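About Us

Plumemley Tool Care

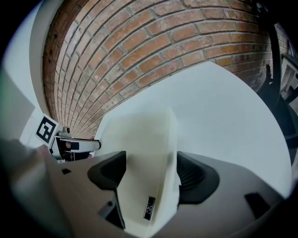

A white block held between the two fingers of a hand-held gripper, in front of the brick wall.

Plumemley Tool Care sets up, services and repairs hand-held grippers. We work on the tool a person carries and on the matching station that stands on a bench. We do not build robots and we do not sell them. Customers send us tools that have drifted, worn or been dropped, and we send them back with a sheet that says what we found and what we changed.

The company was started by Gebhard Zwahlen and Ludivine Tanguy. They met at Boyer, a packaging machinery firm, where Gebhard ran the repair bench and Ludivine wrote the service instructions. When Boyer closed its small tools department, its customers still had grippers in use and no place to send them. Gebhard and Ludivine took on the first of these in a rented room in Gulach. We are still in Gulach, in a larger room on the same street.

There are 4 of us now. Gebhard does the mechanical work. Ludivine does camera setup and runs the office. Our two technicians share the rest, and both are trained to take a tool from the receiving shelf to the shipping box on their own.

What we do to a gripper

Most tools come in for the regular service. It takes 3 working days if no parts need to be ordered.

The tool is cleaned first with a dry brush and then with a cloth and a little alcohol. Dust collects in the finger slides and it has to come out before anything is measured. We take the fingers off, check the slides for play, and look at the screws for stripped heads. Any screw that has been rounded is replaced, even if it still holds.

Finger pads are checked next. A pad that has gone hard will let a smooth object turn in the grip. We press each pad against a test block and watch for creep over a full minute. Pads are replaced in pairs. If you send us a tool with one new pad and one old one, we will replace both and tell you so on the sheet.

After that the fingers go back on and are lined up. They should meet flat along their whole length when closed. We close them on a strip of paper, pull the strip, and adjust until the drag is the same at the tip and at the base. Then we close them on a block and check that it stays upright. Ludivine likes light-colored blocks for this, as a dark finger shows up well against them in the camera view.

Wide-angle cameras need their own check. The lens must sit square in its mount and be clean on both sides of the cover. We record a short clip, compare it with the one from the last service, and look for any shift in where the fingers appear. A shift usually means the mount has been knocked. Markers are looked at the same way. A printed marker that has started to lift at a corner is peeled off and a new one is put down with a jig. We don't press old ones back down.

The last step is a run of 94 open and close cycles by hand. The number comes from the old Boyer checklist. Gebhard has never found out why it was chosen, and we have kept it so that new sheets can be compared with old ones.

Repairs

Common repairs are cracked housings, worn slides, bent finger brackets and loose camera mounts. We stock parts for the tools we see most. For older tools we can make brackets and spacers here. Housings are ordered from Tolholm, who have supplied us from the beginning, and these take longer. We will give you a date before we start.

We call before any repair that goes past the price of the service. If you decide against it, we put the tool back together and charge for the cleaning only.

Setup at your site

If you are putting in a new station we can come and set it up with you. A visit is usually one day. We need a firm table that doesn't rock, a power outlet within reach, and light that stays the same through the day. Please keep the area behind the table as it will be when you use it, chairs included, so that the camera settings suit the room.

One person from your team should be with us the whole time. We show them how to clean the tool, change the pads and do the paper strip test. Those three jobs will cover most of what a gripper needs between services.

How often

We suggest a service every 18 weeks for a tool in daily use. Tools used less can go longer, but the pads age on the shelf too and should be looked at. We close for stocktaking in February, so please don't ship to us that month without calling first.

Sending us a tool

Pack the tool with the fingers closed and a piece of foam between them. Leave the lens cover on. Take out any battery and keep it with you. Put a note in the box with your name, a phone number, and a few words on what is wrong. "Slips on the left side" is more use to us than "broken."

For visits and quotes, ask for Ludivine Tanguy. For questions about a repair that is already here, ask for Gebhard Zwahlen and have your sheet number ready.

Page last updated April 10, 2022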